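Print this page
E-mail this page

Can it do the chores yet?
Speaker notes, Vekalthorpe Library evening talk
Fouzia Niazi
Sep 18, 2018

Start on time. Thank the library and Faisal Lashari for setting up the projector. Say there will be questions at the end, 30 minutes all up, and that the short answer to the title is "some of them, slowly."

Slide 1. Who I am
Eleven years in packing and light assembly at Magsi, the last four looking after the automated lines. I don't design the machines. I'm the one who gets called when they stop. Most of what I know comes from that.

Slide 2. What machines are good at already
Same part, same spot, same colour, all day. Our carton line at Magsi handles 500 cartons an hour and I can go most of a shift without touching it. Change the carton by a few millimetres and I'm down there with a spanner.
The dishwasher and the washing machine belong on this list. They work well because a person does the sorting, loading and unloading. Ask the room who would pay for a machine that only did the unloading. Wait for hands.

Slide 3. What makes a house hard
Things get left where they don't belong. Cups are different shapes. Towels have no shape at all. Lighting changes through the day. At work we paint lines on the floor and everyone stays behind them. You can't do that in a kitchen with kids in it.
Mention the bread bag. A closed bag is easy enough to pick up. Finding the tie, undoing it and taking out two slices is a different job. Don't spend too long on this one, it ran over at the rehearsal.

Slide 4. The Drovden trial
We ran this in August, in the back half of the old dispatch room at Drovden. The software was Temon, on a single arm. We gave it 63 tasks written on cards by people from the office, who were told to write down anything they did at home with one hand. Wipe a bench. Put a lid on a jar. Hang up a tea towel. Put flowers in a vase.
Explain the scoring: done, done with help, not done. Help meant a person moved something or restarted the program. Say plainly that this was a small trial by people with other jobs to do, and it doesn't prove much about machines in general.
Lids were worse than I expected. Wiping was better, as long as you didn't care about the corners.

Slide 5. Flowers
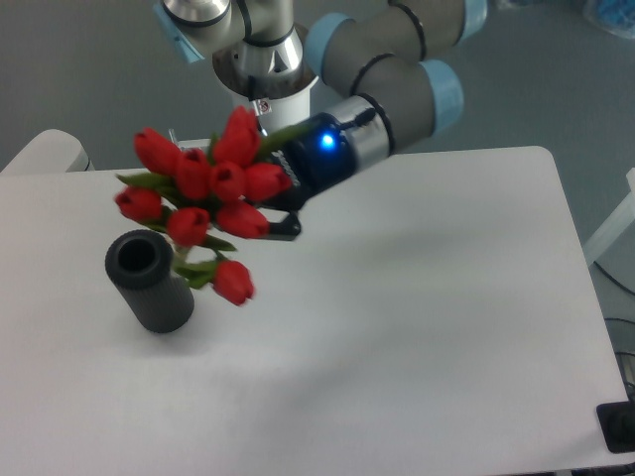

Red tulips held by the gripper, close to the mouth of the vase.

Leave this up for a minute. Ask people how they would do it themselves. Most will say they hold the bunch with one hand and steady the vase with the other, and poke in the strays afterwards. One arm can't do both at once.
Point to the lowest tulip, hanging outside the vase on its bent stem. A person would gather that one in without thinking. The program has to notice it first, then decide whether it matters.
Grip is the other problem. Too firm and you crush the stems, too light and the bunch turns in the fingers.

Slide 6. What I'd buy and what I wouldn't
In a shop: yes to moving boxes, yes to counting stock, no to filling mixed shelves. At home: a floor vacuum if your floors are clear. I'd hold off on anything with an arm until it can be left alone in a room with a glass of water.
If someone asks about price, I don't have a figure for a home arm and won't guess.

Slide 7. Questions
Repeat each question for the people at the back. If the jobs question comes up, give the Magsi answer: the carton line replaced lifting, and the same crew now runs two lines. Other places will have a different story.
Handouts are on the table by the door. Faisal needs the room cleared by nine.

Print this page
E-mail this page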